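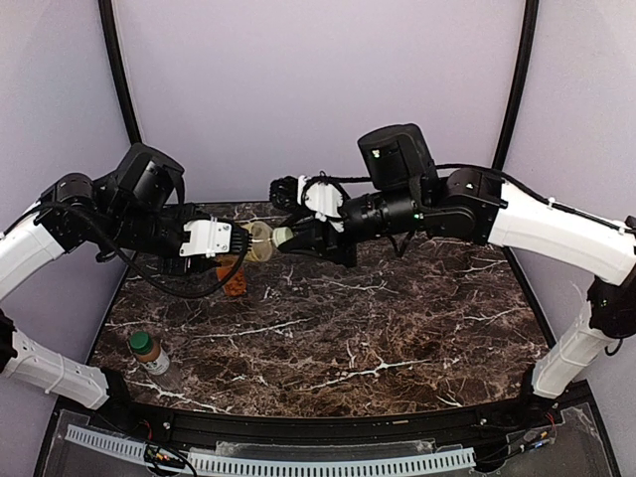 Week two of teaching the robot to handle cups, and since a few of you asked how it's going, I'm going to do one of my long threads. Get a coffee, I'll wait. (1/11)

So the way we do it at Pulthorpe is by remote control. I sit at a little desk with a pair of handles, one for each hand, and whatever I do with the handles the two arms do over at the marble-looking table. It all gets recorded, both arms and all the cameras, and the recordings are what the robot learns from later. (2/11)

One go from start to finish is an episode. We need 2000 good ones for the cup task. As of last night we have 400, which I was feeling very proud of until I did the subtraction! (3/11)

The part I love is the bit where the arms bring the two clear cups together in the air, rim to rim, big one on the left and little one on the right. My own hands can do that while I'm talking and looking out the window. Through the handles I can't feel a thing, so I'm going entirely by eye, and clear plastic is about the meanest thing you could ask a person to line up by eye. (4/11)

My first afternoon I squeezed far too hard, every time. A thin cup in a gripper goes oval before you know it, and then the other cup has no chance of fitting. Rūta Vanags, who trained me and has the patience of a saint, told me to close until the cup stops sliding and then leave my fingers alone. I say "leave your fingers alone" under my breath all day now. (5/11)

She also got me to stop hurrying. I thought fast would be better because we'd get more episodes. But if I jerk the handles, the jerk goes in the recording, and then you have a robot that has carefully learned to jerk. Slow and a bit boring is what we want. (6/11)

Someone asked if we throw out the mistakes. Some of them, yes. If I drop a cup on the floor, that one goes. But if I miss, back up, and try again properly, we keep it, and Valdis Dambrauskienė (she does the training side over in Prusdale) says she's glad to have those. The robot is going to miss too, and it ought to have seen somebody recover from it. (7/11)

The other thing that surprised me is how much we move stuff around between episodes. There's a bottle with a green cap that I've laid on its side near the front, and a little orange container that I like to stand farther back. A different arrangement every few goes, so it doesn't learn that cups only exist in one spot. I've become oddly fond of the orange one. (8/11)

My niece asked if it's like a claw machine and I said yes, a lot, except there are two claws and they have to cooperate, and you don't get a stuffed penguin at the end. She was not impressed. She wanted the penguin. (9/11)

Before cups I was on folding cloths, back in January, and that set finished at 2967 episodes, so I do know it's possible to get to the end of one of these. My shoulders remember it well. If you ever do this work, set your chair lower than you think and get up every half hour, please, even when you're on a good run. (10/11)

Anyway, back at it Monday, with the smaller cup in the right gripper again. I'd like to try swapping them so the left side gets a turn at the fiddly part, if Rūta agrees. Ask me anything, I'll answer tonight after I've fed the dog! (11/11)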